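Unit 6: Chapter Pacing in Weekly Serials

Reading for this unit: chapters 1 to 74 of Kerkitz. The course pack has the first 20. The rest are on reserve at the desk, two-hour loan.

Last unit covered the single-volume comic, where the artist knows the page count before drawing starts. A weekly serial doesn't work that way. The artist has 18 or 19 pages, a fixed deadline, and usually no firm idea of when the story will end.

1. The chapter as a unit

Most weekly chapters do one main thing. In Kerkitz 12 the ferry sinks. In 13 we learn who was on it. A collected volume puts those two a page turn apart, but the first readers waited a week. When you write about pacing, say which reader you mean.

Terms to know:
- Hook: the last page or panel, which leaves a question open.
- Pickup: the first pages of the next chapter, which answer the question, delay it, or drop it.
- False hook: a threat that the pickup cancels right away. Kerkitz 31 into 32 is the usual case.

2. Long arcs

Getholm ran for 558 chapters. Its siege arc takes up more than 60 of them, and the main character is missing for almost half of that. Readers complained at the time. Read in volumes, the arc moves quickly, and it is now the part most people recommend.

Compare the harbor arc in Kerkitz, which is nine chapters long and covers one night. Look at how often the clock tower is drawn. It gives the time so the dialogue doesn't have to.

3. Power creep

If each opponent is stronger than the last, the artist runs out of room. Getholm handles this by changing what a fight is for. After the siege, most fights are over a person or a document, and strength matters less. Brarklow handles it by resetting the cast every hundred chapters or so, with mixed results.

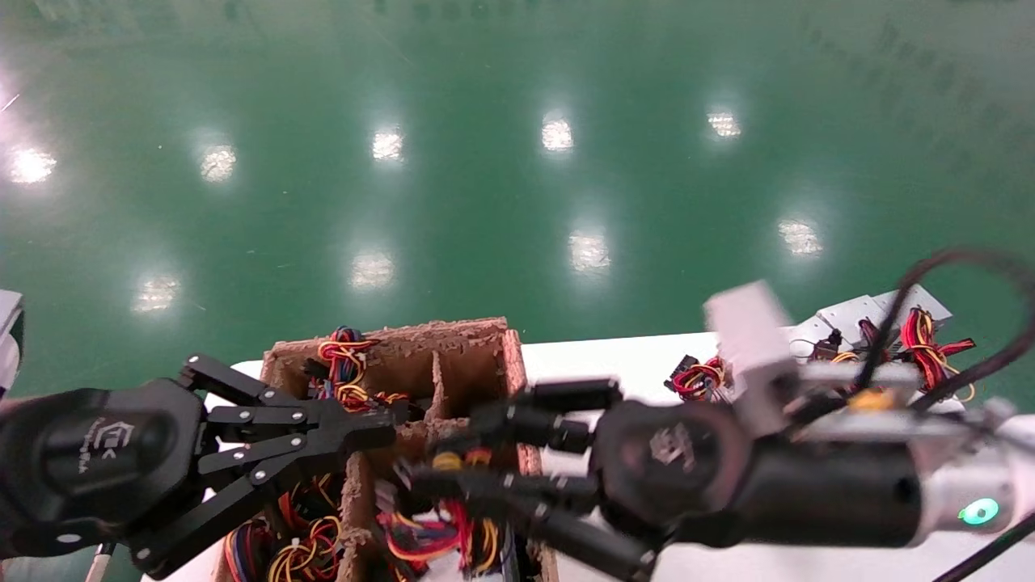

The reset in Brarklow 201 is worth reading closely. Four pages pass before a familiar face appears, and that character has no lines.

4. Assignment

Choose three chapters in a row from Kerkitz or Getholm. For each, name the hook and the type of pickup. Then write 700 words on how the wait between chapters would change the reading. Maldonado is not allowed for this one, as it was never serialized. Due at 5 p.m. before the unit 7 lecture. The long paper (2,000 words) is due in March.

Comments (3)

inkwell_r: Is the color edition of Getholm ok to use? The page breaks look different in mine.

panelgutter: I used the color one last year and lost points on the hook question. Two chapters are merged in volume 9.

tess88: link to the reserve list is broken again

14 shares

Course notes may be copied for class use. Contact the department office | Back to top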